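ok small desk drawer update for the three of you who asked. I finally gave up on the mug system. Every hair tie, safety pin and spare earring back I own was living in one mug, and finding anything meant dumping the whole thing out on the table

so I went looking for a box with sections, which sounds easy until you see there are more than 400 of them and half are the size of a suitcase. Laiba talked me out of the giant one (thank you Laiba)

went with a see-through one with a lid, because if I can't see it I will buy it again. Ask me how many packs of bobby pins I have

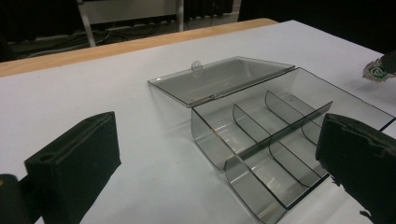
lid open, nothing in it yet. Love the smoky gray!!

the dividers have this little curve along the top and I am weirdly happy about it – straight ones would've been fine, but still

plan so far: hair ties in one section, pins in another, earring backs somewhere I won't knock them over. The rest is up for grabs. Buttons? Stamps? I have 61 loose buttons and zero shirts that need them

Braulio says tea bags. Braulio, get your own box

anyway the mug is going back to being a mug – will report back once it's all sorted, probably sometime in October knowing me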